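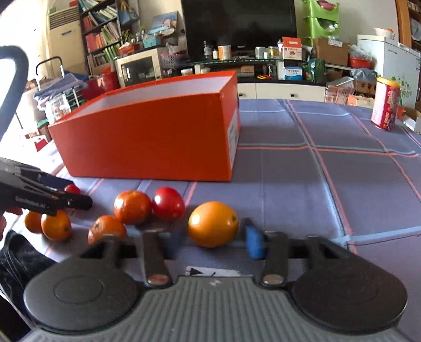

你们到底研究什么呀?

研究怎么让机器人从人的双手演示里学会收拾东西,重点放在“两只手怎么分工”上。

好,正式打个招呼。我叫 Fiachra Ó Briain,爱尔兰人,名字很长,大家喊我小菲就行(食堂阿姨喊我“老菲”,我也认了)。这个页面本来应该由会写文章的人来写,可是组里轮了一圈,最后又轮回到我头上,那我就想到哪儿写到哪儿啦。

我们是 Graretine 学院下面的一个研究组,组名叫 Proltavside。老有人问这个词什么意思,其实没什么意思,当年注册组名的时候想要一个搜索引擎里搜不到别人的词,就拼了一个出来。现在搜确实只能搜到我们,就是没人拼得对。寄快递请写学院名字,千万别写组名,上次一箱垫片在收发室躺了好久,因为前台怎么都对不上号。

先说说我们的方法,因为来看这个页面的同学多半是为了这个。

我们的方法叫 Traltix。做法说起来挺朴素的:人两只手各拿一个手持夹爪,在真实的家里干活,拿水果、放进盒子、挪一挪挡路的东西。夹爪上的相机把过程录下来,我们再从录像里恢复出每只手的轨迹和夹爪的开合,拿去训练策略。到这一步都是大家熟悉的套路,很多组都在做,做得也很好。我们多加的一步叫“让位标注”。两只手一起干活的时候,总有一只手在某个时刻主动让开,或者停下来等另一只手。人自己完全意识不到,可你一帧一帧去看,让位的动作特别清楚!我们就把这些时刻找出来,单独训一个小模型来预测“现在该谁动”,再把这个预测喂给主策略。

为什么要搞这么一个东西呢?早先我们把左右手的动作直接拼成一个长向量,让网络自己去学。单手的部分学得挺漂亮,一到两只手往同一个地方伸,机器人就开始“客气”了:两边都往前探一点,又都缩回来,再探一点,再缩回来,像两个人在窄走廊里对面走,你往左我也往左。有一回它对着一个橘子客气了好半天,我站在旁边急得想自己伸手去拿。那段录像现在还在组会开场的时候放,新来的同学都看过。

后来我们认真做了一轮对比。任务就是把桌上的水果收进一个敞口盒子,两只手都要用上,水果的摆法每次随机。每种方法跑200次。加了让位标注的版本成功184次,也就是92%,没加的那个版本成功率是78%,中间差了14个百分点。我第一次看到这个数的时候以为脚本写错了,又让同学从头跑了一遍日志,数字一样,那天晚上我请全组吃了火锅(辣锅和番茄锅,番茄锅先见底)。

也得把不好看的部分写出来。失败的那些里头,大多数还是栽在抓取上,跟让位没有关系。番茄比橘子难,皮滑,又软,夹紧了我心疼,夹松了就往下溜。还有就是几个水果挨得特别近的时候,模型会把两个看成一个,张开夹爪直直地往中间的缝里去。这个问题让位标注一点忙都帮不上,要靠更好的视觉部分,我们正在试,试得不算顺利。如果您手上有处理密集摆放的好办法,求您给我们写信,真的会回。

再讲讲我们采数据的习惯。

我们很早就决定不在布置得干干净净的实验台上采数据。理由很土:机器人以后要去的是人住的房子,人住的房子就是东西多。书架、收纳筐、电视柜上的瓶瓶罐罐,都应该在画面里待着。最开始我也犯过糊涂,让同学采之前先把背景收拾一下,结果训出来的策略在整洁的屋子里表现神勇,换一户人家就傻眼了。从那以后规矩就改了:进门以后,除了桌面上跟任务有关的东西,别的一律不动,主人家平时什么样就什么样。

操作的人也有讲究。我们不要求动作标准,不要求快,就按自己平常的手感来。左撇子特别欢迎!左撇子和右撇子让位的习惯很不一样,我们最早的数据里右撇子占了绝大多数,模型就默认左手永远该等着,后来专门补了一批才扭过来。另外我建议大家采的时候别聊天,一聊天手就慢半拍,那半拍会被标注程序当成让位。这条是我自己贡献的教训,我话多,我采的那批数据有一大半没法用,组里给它单独起了个文件夹,名字我就不写在这里了。

标注这件事我们用的是半自动的办法。程序先根据两只手的速度和距离挑出候选片段,人再过一遍,点“是”或者“不是”。听着枯燥,干着也确实枯燥,所以我们定了死规矩,一个人连着标不超过2个小时,到点就换人,该喝茶喝茶。每个片段都由两位同学分别看,意见不一样的先留着,攒到组会上一起看。组会上吵得最凶的往往是特别短的停顿:这到底算让位呢,还是人就是愣了一下神?我们吵到现在也没有吵出一个完美的标准,目前的做法是看停下来的那只手后来有没有改变方向,改了就算,没改就不算。论文的附录里把这条写得很细,审稿人还夸了附录,没怎么夸正文。

说到论文。Traltix 的第一版文章已经写完了,代码和标注工具也在整理,打算8月放出来。工具会先放,因为它最简单,也最容易被别人拿去用到自己的数据上。代码里现在还有不少中英文混着写的注释,甚至有几行爱尔兰语(是我,对不起),正在清理。放出来之后如果跑不通,请直接开 issue,别不好意思,附上报错就行,骂两句也可以。

和我们一起干活的还有 Sheehan,一家做夹爪指尖材料的小公司。他们不参与算法,我们也不替他们卖东西,合作的内容就一项:他们给我们各种软硬的垫片,我们把用下来的情况原原本本告诉他们。太软的垫片抓番茄舒服,可是抓重一点的橘子会晃,恢复出来的轨迹就带着一股抖劲儿;硬的反过来。到底选哪种,我们两边到现在也没谈拢,他们偏爱软的,我偏爱硬的,每次视频会都要为这个多开二十分钟。

组里平时是什么氛围呢?大家上午一般各干各的,下午三点钟左右会自动聚到茶水间,很多想法是在那儿冒出来的,“让位”这个词就是。当时有位同学讲她和她妈妈一起在厨房做饭,两个人从来不说话,可是从来不撞手,她说“我妈会让我”。我当场就放下杯子了。那天后来的时间我们全在白板上画两只手,画得奇丑无比,白板到现在没舍得擦,只好又买了一块。

我们不怎么打卡,也不怎么催进度,但是实验记录一定要写,写得丑没关系,不能不写。失败的实验尤其要写。新同学进组的第一件事就是读旧的失败记录,读完来跟我讲讲你觉得哪一个其实还有救。这个环节我特别喜欢,已经有一个被判了死刑的想法就这么救活了,现在是标注程序里挑候选片段的那一步。

想来的同学,我们欢迎计算机、自动化、机械背景的,也欢迎心理学和运动科学背景的。人怎么协调自己的两只手,你们那边研究了好多年,我们读文献经常读得一头雾水,很需要有人当翻译。会不会写代码可以慢慢学,但希望你有耐心看很长的录像,而且看完还愿意跟别人讲你看见了什么。申请的时候不用写很长的自我介绍,告诉我一件你观察过很久的小事就好,什么都行,有人写过她家的猫怎么过门槛,我读了三遍。

愿意让我们上门采数据的家庭也可以联系我们。我们会提前把要做的事讲清楚,水果自己带,走的时候桌子擦好。录到的内容您可以先看,不想留的部分我们当场删掉。家里不用为了我们专门打扫,拜托了,真的不用打扫!

接下来我们想做的是两个人、四只手的情况,比如一个人递、一个人收。让位这件事放到两个人身上会复杂很多,因为人还会互相看眼色,光看手可能不够。目前只有一点很初步的数据,结论还谈不上,等有了能讲的东西我会回来更新这一页。

信箱在学院网站的研究组目录里,找 Proltavside,注意中间是 v 不是 w。信我都看,回得慢的时候多半是在标数据。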